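Storing Biscuits in an Old Christmas Tin: What Works and What Probably Doesn't

Posted 21 Oct 2026 by Anjani Sinaga

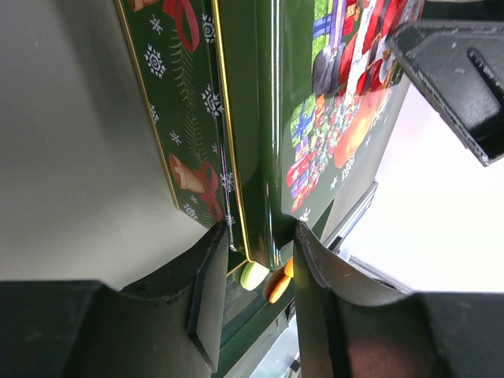 Dark green Christmas tin with bells, snowflakes and a pile of presents.

Every autumn I read that a decorated tin will keep home baking fresh for weeks. I have my doubts. A tin is only as good as the fit of its lid, and most gift tins were made to look cheerful on a shop shelf for a month. Still, I own far too many of them, and a few do the job well enough if you check them over first.

What you need

The tin and its lid
Washing-up liquid and a soft cloth
A dry tea towel
Greaseproof paper
A sheet of newspaper
A slice of fresh bread

Step 1. Smell it

Take the lid off and leave the tin for five minutes, then put your nose in. Old butter smells like crayons. If you get that, wash it and try again tomorrow. I have seen bicarbonate of soda recommended for this and it did nothing for mine, though Guilan Tan swears by leaving a spoonful in overnight. Try it if you like. It costs pennies.

Step 2. Look for rust

Check the folded seam up the side, the bottom corners and the rolled rim. These are the places where water sits after washing. Brown specks on the outside are a matter of taste. Rust on the inside means the tin goes to the sewing box, and I don't care what the lemon juice people say.

Step 3. Wash it gently

Warm water, a little washing-up liquid, soft cloth. No scourers, no dishwasher, no soaking. Printed tins scratch easily and the gold lines go first. I once took most of a reindeer off with a green pad.

Rinse quickly and dry with the tea towel, pushing a corner of it into the seam. Then stand the tin and lid upside down somewhere warm until the next day. "Dry in an hour" is optimistic.

Step 4. Test the lid

Put half the slice of bread in the tin, close it, and leave the other half on a plate beside it. Look again after a day. If there isn't much difference between the two, you have a pretty box and should keep teabags in it. Of the tins in my cupboard, the square ones did worst. The lids bow in the middle and lift at the corners, and bending them back never lasts.

Step 5. Line and fill

Cut greaseproof paper for the base and a strip for the sides. Let everything cool completely. Put a fresh sheet of paper between layers and stop a finger's width below the rim.

Shortbread and gingerbread are fine. Keep them apart, or you'll have two lots of gingerbread. Anything with cream or fresh fruit needs the fridge, whatever tin it came in. Meringues I gave up on.

Step 6. Putting it away in January

Wash, dry overnight, crumple the newspaper inside and rest the lid on loosely. A tin shut tight for most of the year will smell of tin. Store it off the floor. Mine spent one winter in the shed and I'd advise against it.

Is it better than a plastic tub with a clip lid? For keeping things crisp, no. I use the tub for the bulk of the baking and top up the tin when people are coming round.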